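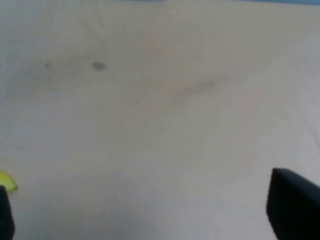

Page last changed: 14/04/2021

I have wanted to get inside the Skurkon workshop ever since they put the sign up, so when the open day flyer came through our door I had my coat on practically before I'd finished reading it. Ynyr Edwards came with me (he pretends not to care about machines and then asks more questions than anybody), and we got there early enough to find a place to park right by the loading door.

Skurkon is the group that builds picking arms for packing rooms, the kind of places where fruit, jars and soft packages come down a line all mixed up and somebody has to sort them. They have a big hall at the back with the arms in it and a smaller room at the front where they'd set up coffee and a table of old grippers you could handle. I could have stayed at that table all morning! There was one from their first year that weighs as much as a bowling ball and closes with a noise like a stapler. The new ones are so quiet you have to look to see if they're moving.

The main event was the table demonstration, run by Vasilică Surdu. He has been with them since the start and he talks about the arm the way some people talk about a good dog. It's called Stiltetden, and no, I don't know how to say it either, I heard it three different ways before lunch. Visitors stood behind a rope in groups of 12, and next to the arm was a large screen showing what the camera on its wrist sees. That screen was the best thing in the building as far as I'm concerned. I've watched plenty of robot videos and they're always shot from the side, so you see a big clever arm swooping around. From the wrist it's a different world. You get the two black fingers poking in at the bottom corners, a huge pale stretch of surface, and the thing you're after is a bit of yellow way over on the left, half behind one finger. I said banana. Ynyr said it could be a squash. We argued about it in whispers.

What I hadn't thought about at all is the marks. Look at the surface and there's a dark oval spot with a smaller dot to the left of it, and a long gray smear over toward the right, and shading down between the fingers. You or I would walk up to that and our eyes would go straight to the yellow thing. Vasilică explained that the arm has to learn which of those are something it could pick up and which are just part of the surface. A smudge has a shape and a color and it sits there not moving, same as a grape would. An early version of the program, he told us, kept trying to pick up a coffee ring. It would reach down, close on nothing, go back up, and try again, very politely, 25 times in a row until someone switched it off. (He did an impression of this with his hand. It was excellent.)

So they train it on surfaces that have been lived with a little. A brand-new white tabletop teaches it nothing about a real packing room, where there are stains and creases and shadows from the arm itself. I loved that. The shadow part especially, because it had never crossed my mind that a robot would have to get used to its own shadow.

A woman in our group asked why the camera view was so soft and hazy, and whether they couldn't afford a better one. Vasilică laughed and said the small cameras are light, they're cheap to replace when one gets knocked, and the program copes fine with a picture you wouldn't hang on the wall. He'd rather put the money into the fingers. He passed a spare pair down the rope and we all got to squeeze them. Harder than I expected on the outside, with a bit of give at the tips.

Then came the part where they let people try driving it by hand, with a controller that looks like two handles joined by a bar. I was terrible! You open and close by squeezing, you steer by tilting, and if you only look at the wrist screen you lose all sense of how high up you are. I kept thinking I was right down at the surface when I was still a good hand's width above it. Ynyr got the hang of it much faster and moved a tennis ball from one bowl to another on his second go, and I have been hearing about it ever since. There was a girl of maybe nine after us who did it first time with one eye shut.

They keep every one of those practice runs, by the way, good and bad. One training set they talked about has 400 of them, all done by staff sitting in the same squeaky chair. I asked if mine would be used and was told, kindly, that the bad ones are useful too.

We also had a quick look at the Jomness line, a conveyor with two arms facing each other, but it was stopped for a part and we only got to see it standing still. One of the engineers had the side panel off and was happy to point at things. Lots of belts. I'd go back just to see that one run.

If you want to go yourself, they're planning another open day in January. Some practical notes from me: wear flat shoes, the floor in the hall has cable covers all over it. Go to the table demonstration first, the line for the controls gets long by late morning. The number 31 bus stops across the road if you don't want to fight for parking. And get a spot at the left end of the rope, where you can see the arm and the wrist screen together without turning your head.

I'm now trying to talk Ynyr into helping me build a little gripper for the kitchen table. He says he'll think about it, but he's already been out to the garage to see what motors we have.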